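Comparing Two Grippers and Two Camera Positions in Simulation Before Buying Anything
Student project report, Robotics Lab II
Author: Emlyn Llewellyn

1. What the project was supposed to be

The original assignment was to pick a gripper for the lab's cabinet-opening task. The arm has to reach a cabinet, take hold of the edge of a door, and swing it open far enough that a second arm could get inside. The course had a quote for two grippers, the Remmont parallel gripper and the Kovmont wide gripper, and the idea was that a simulation study would tell us which one to order.

I was doubtful about this from the start and I am more doubtful now. I ran the study as asked, and the numbers are below. I don't think they support ordering either one, and most of this report is about why.

2. Setup

The simulated arm is the Gemton six-joint model that came with the course files. I did not change its joint limits or its speed. Both grippers were mounted on the same wrist flange. The Remmont has short fingers and a narrow body. The Kovmont has long fingers and a palm that is a good deal wider than anything else on the arm.

Two camera positions were tried with each gripper:

Wrist camera: fixed behind the palm and looking out between the fingers.
Fixed camera: on a post to one side of the cabinet, looking at the door and the arm together.

The controller was the Kontogiannis reach-and-pull controller, used with its default gains. It takes a target pose for the door edge, moves the open gripper there, closes, and then pulls along an arc. It uses the camera only for the first part. Once the fingers close, it trusts the arc and ignores the picture. I mention this now because it matters in section 5.

Each run started from a random arm pose inside a box in front of the cabinet. A run counted as a success if the door passed the halfway mark before the time limit. That rule came with the assignment. It says nothing about whether the gripper was holding the door or just shoving it, and I will come back to that too.

3. Results

I ran 1000 trials with each gripper using the wrist camera. The Kovmont opened the door in 621 of them. The Remmont opened it in 491.

If you stop reading there, the Kovmont wins, and that is what my progress talk in December said. I would like to take that part of the talk back.

With the fixed camera I did not finish the full set for either gripper. The lab machine was shared and the fixed camera runs were slower, because the larger picture took longer to render. From the part I did finish, the gap between the grippers looked smaller, but I am not going to put a number on it when the two sets were stopped at different points.

4. Looking at the runs one by one

After the talk I was asked a fair question, which was what the Kovmont was doing better. I had no answer. I had only looked at the success flag. So I went back and stepped through saved wrist camera views from both sets, picking runs at random from the successes and the failures.

The first thing I noticed was how little of the task is in the view once the arm gets close to something big. With the gripper tipped upward near a large panel, the palm takes up the whole bottom of the picture, the fingers stand up on either side, and the rest is flat gray, a black strip and sky. There is no handle in it and nothing printed on the surfaces. The controller still has to decide where it is from that. 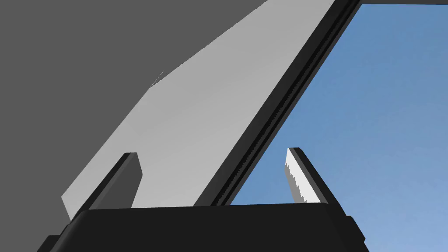 Page last changed: December 18, 2021

The long black strip with the groove in it, running down between the open fingers, is the strongest edge the picture has. It is a fine thing to line up on if it happens to be the part you want. The edge finder in the Kontogiannis controller has no idea whether it is. It takes the longest straight boundary with good contrast, and dark against sky will win over gray against gray nearly every time. In some of the runs I stepped through, the arm was tracking a boundary that had nothing to do with the door, and it got a success anyway because the palm bumped the door on the way past.

The second thing was the shading. Everything is drawn with flat, simple colors. The left finger is dark against a pale slab and easy to pick out. The inner face of the right finger is lit almost white, and where the white meets the dark part the line comes out as a row of stair steps. I first took these for teeth on the finger pad and spent an afternoon looking for them in the model file. The pads in the file are smooth. The steps come from the renderer, probably from the shadow settings, and they changed size when I changed the shadow resolution.

This would be a small cosmetic complaint except that the controller uses the finger edges to check how far the gripper is open. On a finger with a clean edge the estimate was steady. On a finger with a stepped edge it jumped from one picture to the next with the gripper holding still. The Remmont's short fingers take up less of the view, so the same size of jump hurts its estimate more. Part of the difference between the two grippers may be nothing but this.

5. What the success count is really counting

I sorted the Kovmont successes I had stepped through into two piles: those where both fingers were on the door edge when the door started moving, and those where something else touched first. I did this by eye and only on a sample, so I am not reporting a percentage. The second pile was not small. The usual case was the side of the palm catching the door and dragging it.

On a real cabinet I would expect that to scratch the door or stall the arm. In the simulator the door has no latch, the hinge has almost no friction, and the contact between palm and panel never slips in a way that costs anything. A wide palm is simply a bigger thing to hit the door with. The Remmont has a narrow body and rarely got this kind of luck.

So the score rewards width. I can't say how much of the lead would be left if pushes were thrown out, since the runs were not logged with contact points. They should have been. I set up the logging and this was my mistake.

There is also the arc. After closing, the controller stops looking. When a grasp was bad the arm carried on pulling along the planned path holding nothing, and the run timed out. Both grippers suffered from this. A controller that checked for an empty grasp and tried again would likely raise both scores, and I have no grounds for saying which one it would raise more.

6. Wrist camera or fixed camera

I went in thinking the wrist camera was the obvious choice, and most of the class thought so too. It moves with the hand, so you don't have to work out where the hand is compared with the camera. That part is true and it was convenient.

But the wrist camera is worst exactly when you need it. Far from the cabinet it gives a good picture of the whole door. Close in and at a steep angle, it gives you a few large planes and a lot of gripper. The Kovmont palm makes this worse, as it blocks the bottom of the view all the way across. Moving the camera forward would help, but then it would be the first thing to hit the cabinet.

The fixed camera kept the door in view for longer. Its trouble was the arm getting in the way during the last part of the reach. I did not try both cameras together, although I think that is what a sensible person would do next.

7. Things I would not trust in this report

The success counts as a ranking of the grippers. They measure door movement in a world with no latch.

Anything about finger opening. The stepped edges got into the estimate and I found out too late to rerun.

The fixed camera comparison, which is unfinished.

The plain sky background. There is no lab in the world outside the cabinet, only a smooth blue fade from darker to paler. Any edge seen against it is much easier to find than it would be against shelves and cables. I would guess this flatters the wrist camera, but it is a guess.

My hand sorting in section 5. I knew which gripper I was looking at while I did it, and by then I already suspected the palm.

8. Recommendation

I was asked to name one gripper. I would rather not. If the lab has to order before the next class starts, the Remmont is the safer purchase on the plain grounds that it is smaller and fits between the cabinet and the post without moving either. That reason has nothing to do with the 1000 trials and could have been found with a tape measure.

If the order can wait, I would rerun both sets with these changes:

Log every contact between the gripper and the door, and count a run only if both fingers touch the edge before it moves.
Add a latch and some hinge friction. Even made-up values would be better than none.
Turn off cast shadows on the fingers, or read the opening from the gripper joint and leave the camera out of it. The joint value was available the whole time.
Put something behind the cabinet other than sky.
Let the controller look again after the fingers close.

The rerun needs 6 nights on the shared machine by my estimate, if the fixed camera pictures are cut to half size – and if the queue is empty, which in December it was not. The scripts and the saved views are in the course folder. The settings file has my notes in it, including the wrong ones on the finger teeth, which I have marked as wrong and left in.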